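What a Hiring Manager Reads First on a Resume

17/08/2026

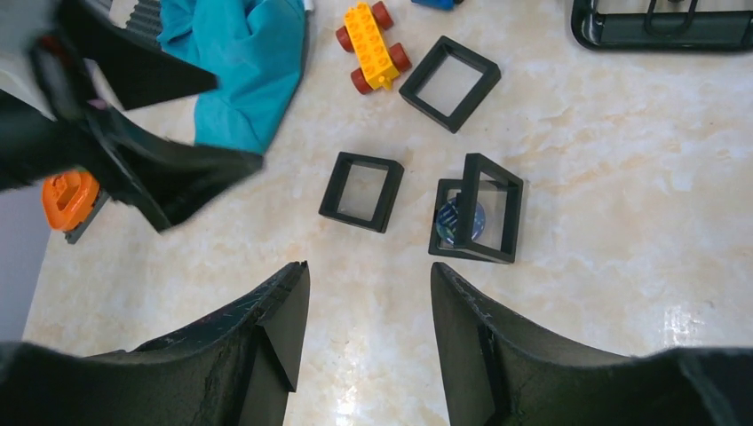 Gripper fingers over a marble-patterned table.

Souad Mahrous has been hiring for Gurness, a parts distributor, for nine years. In April she advertised one job in the customer accounts office and got 302 applications. She read all of them herself.

"I start at the bottom of the page," she said. "The last job listed is often the one where the person learned to show up and deal with people. Then I go back to the top."

She gives each resume two passes. The first is quick and only looks for the basics in the ad, which for the April job were billing experience and Spanish or Arabic. The second is slower, and that is where most people lose her.

"They write 'responsible for accounts.' How many accounts? What kind of trouble did they have? One woman wrote that she handled 431 customer accounts and cleared the overdue ones every month. I called her the same afternoon."

That applicant was Princess Macapagal, who now works two desks away from Mahrous. Macapagal said the line almost didn't make it in. "My old resume had a paragraph about being a team player. A friend told me to take it out and put in what I did all day. It took me one evening — I had to look up the number."

Mahrous reads cover letters, but only for the people she plans to call. She doesn't mind a short one. A letter addressed to a different company still gets read if the resume is good, though she will bring it up at the interview.

She is less strict about gaps than many applicants expect. "Put the dates in and leave it. If I want to know, I'll ask. I had a man with a two-year gap who said he was looking after his father. Fine. Next question."

Six people were interviewed for the April job, each for half an hour. Mahrous asks everyone to talk about a customer they couldn't help, and she takes notes by hand.

Gurness plans to advertise two warehouse office jobs next. Mahrous said applications should be one page, two at most, with a phone number that works.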